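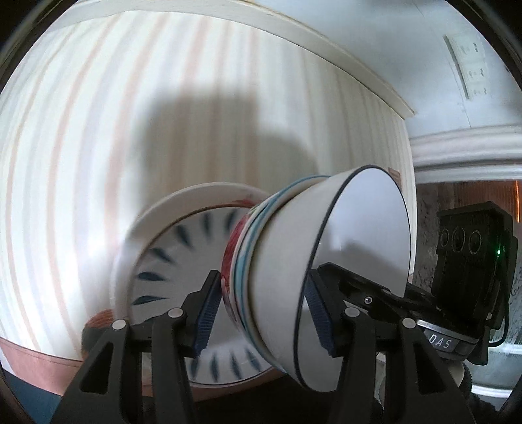 I work 17 years in the dish room of the Gikura canteen, and since September we share it with a robot. Management calls it Dukel. My colleagues call it the new one.

Nobody lost the job, I want to write this first. But the work is different now. Before, we washed and stacked the bowls and talked all the time. Now two of us teach and correct, and one stands at the sink. My back is better. My evenings are more tired in the head.

What I miss is choosing my own speed. What I like is that my boss finally asks me how a bowl should be held, and writes down my answer.

25/02/2024

244 shares | 17 comments

Recent posts
Learning to read the shift plan
Lunch at Pillay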